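Home | About us | Rooms | Work with us | Contact

Housekeeping and room care assistants wanted, Tellthorpe

March 2018, by the Holmgren House office
Shares 24 | Comments 0

Holmgren House is looking for room care assistants for the coming season. We have part-time and full-time places, and we would like to hear from people who like a tidy room and who do not mind to repeat the same work carefully every morning. Experience is welcome but it is not required. We teach everything in the first two weeks.

About the house

The house stands in the upper part of Tellthorpe, ten minutes on foot from the station. It was built in 1883 as a boarding house for teachers, and it has been a guest house with long-stay rooms for many years. We have 52 rooms on four floors. There is a lift, but it is small and it is slow, so you should be comfortable with stairs. Our guests are mostly people who stay between one week and three months: students, nurses on short contracts, families who wait for their new flat, engineers who work on a project in the town.

Because the guests stay long, the rooms are not like hotel rooms. People bring their own things. They drink their tea in the bed, they work on the bed, they leave cups, bottles, chargers and small parts of everything on the blankets. The work of a room care assistant is to make order in such a room without making the guest feel that a stranger has moved his life to another place. This is more difficult than it sounds, and it is the reason why we choose our people with attention.

What you will do

You will work on one floor, usually in a pair. A normal morning begins at eight with the list of rooms, and it finishes at half past one. In each room you will:

- collect cups, plates and glasses and bring them to the floor pantry
- clear the bed, shake the blanket and make the bed again
- put small objects which lie on the bed or on the floor on the desk or the night table, standing up if they can stand
- find the lid or the top of a cup or a flask, if there is one, and keep it together with it
- dust the shelves, the lamp and the window sill
- empty the bins and separate paper, glass and the rest
- change towels on the days which are marked on the list
- write in the floor book if something is broken, missing or spilled

Bed linen is changed once a week. The heavy washing goes out to the Pudetti laundry in the town, so you will not wash sheets yourself, but you will count and pack them in the bags. The small things, as for example kitchen cloths and bath mats, are washed in our own basement.

Twice in the season we do a deep cleaning of the empty rooms. Then we move the furniture, turn the mattresses and clean behind the radiators. For these days we pay a supplement and we offer a hot lunch.

How we work with the belongings of guests

We have some simple rules and we ask that everybody follows them from the first day.

We do not throw away anything which was not in the bin. An old receipt, a half pencil, an empty tin, all of this stays. An empty cup can be a souvenir, and we had already one sad letter about a cup that was put in the recycling.

We do not open bags, drawers or boxes. If a drawer is open, we leave it open.

Metal flasks and drinking cups are emptied only when the guest asked for it with the green card on the door. Without the green card we put them upright on the desk, with a cloth under them, and the guest decides.

Electrical devices are not moved if they are connected to the wall. In this case you make the bed around them as well as you can, and you write one line in the floor book.

Who we are looking for

You should be at least eighteen years old and you should have the right to work in the country. You should be able to read a short list in English and to write a short note in it. Your English does not need to be perfect. The office itself learned it as a second language, as you perhaps notice.

It is good if you:

- see details, for example a stain in a pattern or a ring under a cup
- can work quietly in a corridor where people sleep
- can lift a laundry bag of normal weight
- are on time, also in the winter
- ask when you are not sure

We do not ask for a diploma. We do ask for one reference from a former employer, a teacher or another person who knows how you work.

For the back

Bending over beds is hard work for the body, and we take it seriously. All new assistants receive a short course called Osteo, held in our dining room on the second day. You learn there how to kneel, how to reach across a wide bed and how to lift a mattress corner without twisting. The course takes two hours and it is paid as working time. Knee pads and gloves are given by the house.

The trial morning

Before we sign a contract, we invite every applicant for one trial morning. It is paid. You will first drink a coffee with us and see the building, and then you will do one part of a room: a bed with ordinary objects left on it, which you have to clear and make. There is no trick in it. We look how you pick up the things, where you put them, and if the blanket lies straight at the end. You may take the time which you need.

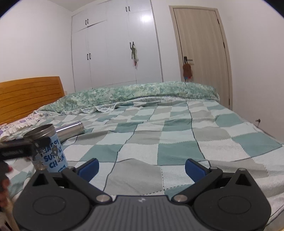 A cup and a metal cylinder on a checkered blanket, to be cleared before the bed is made.

After the bed, we talk for fifteen minutes. You can ask us everything about the hours, the pay and the house. If you prefer to speak in another language, please tell us before, and we will try to find a colleague who speaks it.

Pay and hours

We pay by the hour, with a supplement for public holidays. The exact rate depends on your experience and we send it to you in writing before the trial morning. Full-time is 80 hours in two weeks, part-time starts from 24 hours in two weeks. You know your plan three weeks before. Two weekends in each month are free for everybody. Breakfast in the staff kitchen is free, and work clothes are washed by the house.

How to apply

Please send us a short letter, half a page is enough, and tell us:

- from which date you can start
- if you are looking for part-time or full-time
- what kind of work you did before, also if it was at home for your own family
- the name and telephone number of your reference

You can bring the letter to the reception at Holmgren House, or use the form on the page Work with us. We answer every letter inside ten days. Applications are open until the end of the month, and the first trial mornings take place in the two weeks after that.

If you have a difficulty with stairs or with lifting, write to us all the same. In the linen room and in the floor pantries there are sometimes places where one can work mostly at a table.

Back to Work with us | Rooms | Contact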